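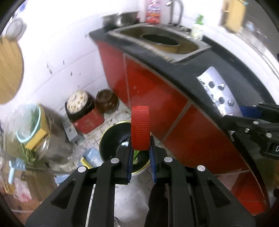
Red cap held edge-on between the blue finger pads, with a second gripper at the counter.

Hand-held grippers: kitchen work and the equipment plan

This gallery goes with the Clolville equipment plan for the coming budget period. Lellness is buying hand-held gripper sets for household tasks, and the plan covers hardware, spares and storage. Work is done in ordinary kitchens, with the owners' goods left where they are normally kept. Figures are in dollars and exclude shipping.

Grip surface
The cap has fine horizontal ridges on its side and a smooth rim. Parts of this type are used to compare pads before an order is placed. Ribbed pads are specified for both fingers. Pads are budgeted as a consumable – 73 per period across all sets, ordered in one lot from Urnuvmont.

Linkages
Four silver pivot pins are visible on the nearer gripper, two on each side, with thick black arms spreading out below them. Pins are stocked as a service kit, and the outer arms are quoted separately. Arms were left out of the first quotation and have been added to the second.

Working space
Stored goods, jars and a large black basin share the floor with the operator. The curved black counter has a sink set into it. Fixed stands were priced at 600 each and dropped from the plan. The money moves to spare grippers, which need no floor area and can be carried in one case.

Metal utensils
A shiny curved sheet with holes, similar to a grater, is next to the jaws of the second gripper. Thin metal edges are listed as a separate wear category in the pad specification. Bíró supplied the alternative pad quotation, with a longer lead time and the same minimum quantity.

Budget lines
Gripper set, complete: 1,734
Sets requested: 4
Carrying cases: included with each set
Replacement pads: per lot, quotation held until November
Pivot pin kits: one per set
Outer arms: price on request

Requests for changes to the quantities should reach purchasing before the November review. Sets already on loan between sites are not counted in the request.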